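The Tuesday Batch

Masance wanted ten thousand clean episodes by the end of August. Vullton, who ran scheduling and had never cared for round numbers, broke the order into batches of 3,737 and a remainder, and gave the first batch to Niamh Mac Suibhne.

An episode was one transfer. The arm started from a rest pose, went to a plate, closed on it, lifted, carried it to another station and let go. If the plate ended up seated, the episode was labelled one. If it did not, it was labelled zero. There was no label for nearly.

All of it was done in simulation. The real bench was two floors down behind a badge reader, and it had paying work on it. Niamh had been inside that room once, on her first day, and remembered mainly the noise of the air handling. The simulated bench was silent. She had spent 22 weeks with it and could have drawn the hole pattern in the metal from memory.

The procedure was in a document called Collection Notes, revision 14. It ran as follows. Load the layout. Randomise the plate poses within tolerance. Randomise the camera and the lens within tolerance. Take the controllers. Perform the transfer at a natural pace. Release. Wait for the physics to settle. Label. Next.

"Natural pace" had been added in revision 9, after one of the contractors was found to be doing everything at half speed. The learner had picked this up at once. For a week it moved plates as if they were full of acid.

She did the work in blocks of forty and took her breaks on the fire stairs. By the middle of the second week she had stopped thinking of the transfers as separate. There was a rhythm in the wrist, a small roll to the left before the fingers went down, and she no longer decided to do it.

It was Setiawan who brought up the roll. He trained the policy, and he came to her desk holding a laptop open on one forearm.

"Your approach angle drifts," he said. "Every time, just before contact. Four degrees, then back."

"Does it hurt the success rate?"

"No. It's the best batch we have."

"Then what's the problem?"

"I don't know that there is one. I wanted to ask if it was deliberate."

She said it was not. He wrote that down, which annoyed her slightly, and asked whether she would mind doing a block without it.

She minded more than she expected. She reloaded the layout, reset the counter and brought the arm down over the middle plate on the right with the wrist held straight.
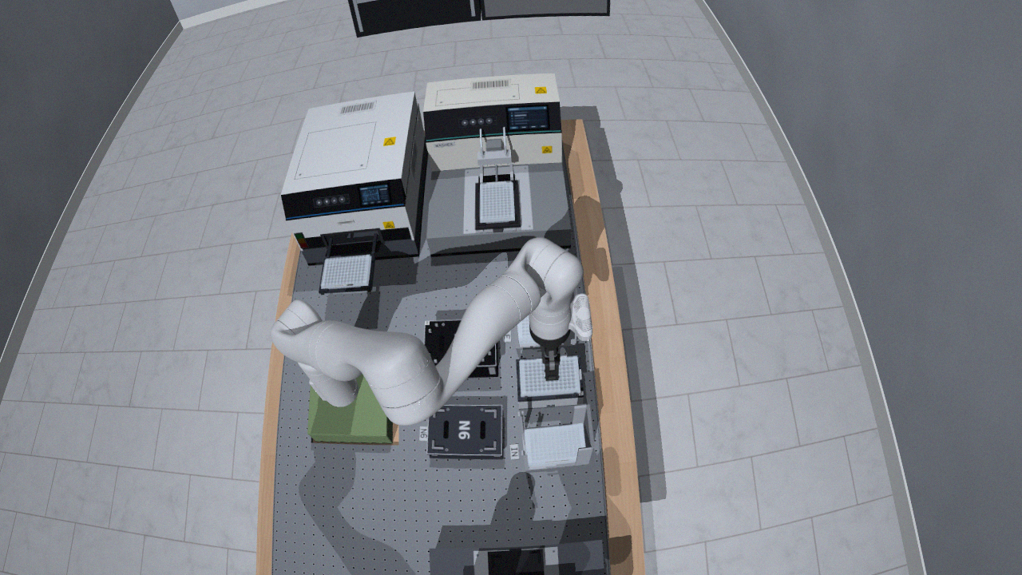

The first attempt without the roll was a zero. So was the second. On the third the fingers closed unevenly, one side a few ticks before the other, and the plate skated in its holder and came up crooked. She released it, waited for the physics to settle and pressed the key.

She got through the forty with nineteen ones. Her usual figure was thirty-eight. Setiawan looked at the plots for a long time and said that the gripper model had a lag on one finger. It was small, it had been there since the assets were first imported, and nothing in the test suite would have caught it. The roll compensated for it. Her hand had found the fault and corrected for it, some time in the first few hundred episodes, and had not reported it to anyone.

"Does the real one have the lag?" she asked.

"I'd have to check."

He checked. The real one did not have the lag. He sent a message to this effect with no greeting and no full stop.

There was a meeting. Vullton wanted to know whether the batch was contaminated. Setiawan said that depended on the definition. The labels were correct. Each transfer had happened as recorded, in the simulator, with the simulator's gripper. A policy trained on them would be very good at moving plates with a faulty finger, and on the real arm it would tilt its wrist at every plate for no reason that anyone watching could work out.

"Can we fix the finger and replay them?" Vullton asked.

"We can fix the finger. If we replay the same motions, a lot of the ones become zeros."

"How many?"

"Around a third."

Vullton made a note. He asked Niamh if she had anything to add. She said that revision 14 did not mention the wrist. Vullton said that revision 15 would.

They fixed the finger that evening. It was one number in one file. Setiawan did it at her desk so that she could test the feel of it, and then he stood back with his coat on while she ran a block.

She kept her wrist straight for the first six. On the seventh she was thinking about the bus, and the roll came back. The plate tipped against the raised corner of its holder and stayed there at an angle.

"Zero," said Setiawan.

"I can see that."

"Keep it, though. We're short of those."

He was right about the numbers. The batch was nearly all successes, and a learner that had seen nothing go wrong tended to behave badly when something did. So the old roll went into the new data as a failure, correctly labelled, and she was told she could leave it in wherever it occurred. It occurred a good deal at first. She marked each one and loaded the next.

By the end of the week it was turning up once in a block. By the following Tuesday she had gone three blocks without it, and she noticed that she was watching for it, holding the controller a little harder than she needed to. The trace on the second monitor showed a tremor now where the roll had been. It was under half a degree. It did not affect the success rate.

She considered writing to Setiawan. She looked at the counter, then at the rest pose, where the arm hung ready over the bench.

She opened Collection Notes, scrolled to the bottom of revision 15 and added a line under Known Issues — operator, grip pressure, see Tuesday. Then she randomised the plates and took the controllers again.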